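Removing Rust Marks and Foxing From Loose Paper Sheets

Last revised 2023-03-20

This procedure covers dry surface cleaning of uncoated white paper: drawing stock, map sheets, printed forms. It does not cover photographs, parchment or anything with water-soluble ink.

Identify the mark first. Foxing is diffuse, yellow to brown, and usually spread through the sheet. Rust from clips or staples has a sharper outline and often matches the shape of the metal. Food and drink stains tend to have a darker rim. Dry cleaning lifts loose residue only – it will not remove color that has entered the fibers.
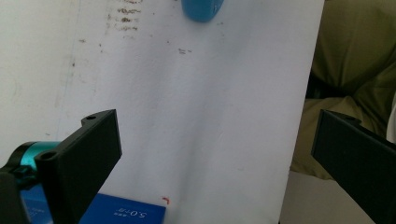
Brown blotches and flecks, heaviest close to the top edge of the sheet.

Materials

Soft brush, 36 mm wide
Vinyl eraser, white, uncolored
Grated eraser crumbs (Ekström fine grade or similar)
Clean blotter, larger than the sheet
Cotton gloves

Procedure

1. Lay the sheet on the blotter. Brush from the center outward, one direction only.
2. Test the eraser on a corner. Stop if the surface lifts or turns fuzzy.
3. Sprinkle crumbs over the area and roll them under the fingertips for four minutes. Use no pressure on folds.
4. Brush off the crumbs. Replace them as soon as they turn gray.
5. Work on individual specks with a cut edge of the eraser. Short strokes, toward the nearest edge of the sheet.
6. Turn the sheet and repeat on the back.

Pen and marker strokes should be left alone. Erasing spreads some inks, and solvent work is outside this guide.

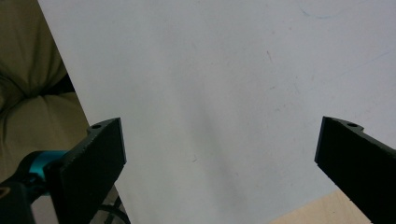 Faint blue stroke near the top edge, with a small reddish-brown streak on the same surface.

Flattening

Place the sheet between two dry blotters under a flat board. Leave for nine hours, then check. Heavy creases may need a second period. Do not iron.

Storage

Use acid-free folders. The Plukalen 945 folder takes sheets up to map size; the Ellow version is narrower. Keep metal fasteners out of the folder and check the contents once a year – December is convenient if the heating has just come on.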